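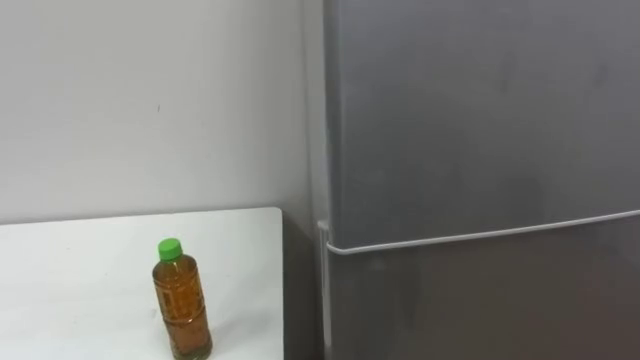
Housekeeping for Shared Rooms, Unit 4: Where Things Live
Handout by Negin Mazandarani. Bring it to the practical, along with a cloth.

Last unit we dealt with the sink at Haltthorpe and lost one sponge. This unit is easier on the stomach. We ask of every loose object in a shared room: does it live here, or did somebody just put it down?

Tables attract the second kind. A bottle of tea set down for a minute in April can still be there when the course ends, by which time everyone assumes it belongs to someone else and has feelings about it.

Working rule (Sabatier's version, from the reading): if a thing has been on the table for 20 minutes and no hand is on it, it gets a home. Drinks go in the refrigerator. Pens go in a drawer. Opinions about whose turn it is go in the logbook.

Clear first, wipe second. Arash Zarei wiped around a mug for a full semester and produced a very clean ring. 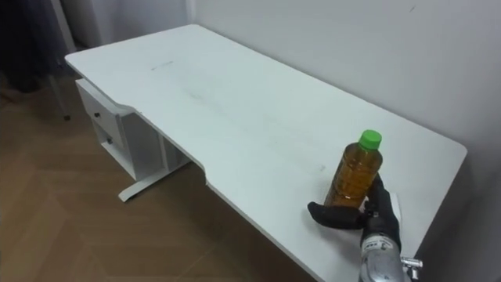
Drawers come next. Two are plenty for one desk. Upper drawer: things used daily. Lower drawer: things you would be embarrassed to throw out. If the lower one won't close, you have your homework.

Gray smudges on a white top usually come off with a damp cloth and dish soap. Scuffs may not. Try twice, then make your peace. Wipe toward yourself, and follow the curved part of the edge with the cloth folded over, as crumbs collect there.

Refrigerators. Open the door before you pick up the bottle if your hands are full. Drinks stand upright, caps tight.
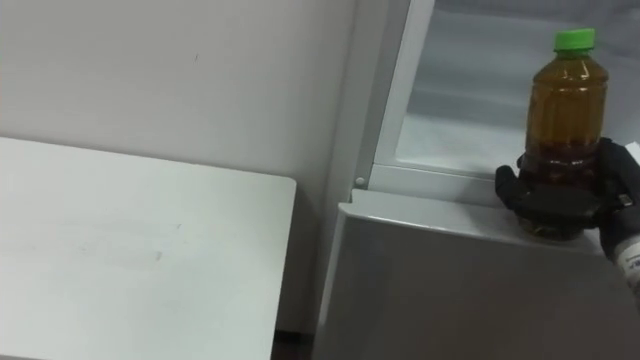 Fig. 3. Bottle on the ledge, door open. A ledge is still not a shelf.

For next time: read pages 2 to 9 of the Jirkura booklet and list everything on your own desk. Soudabeh Shokri has the spare copies.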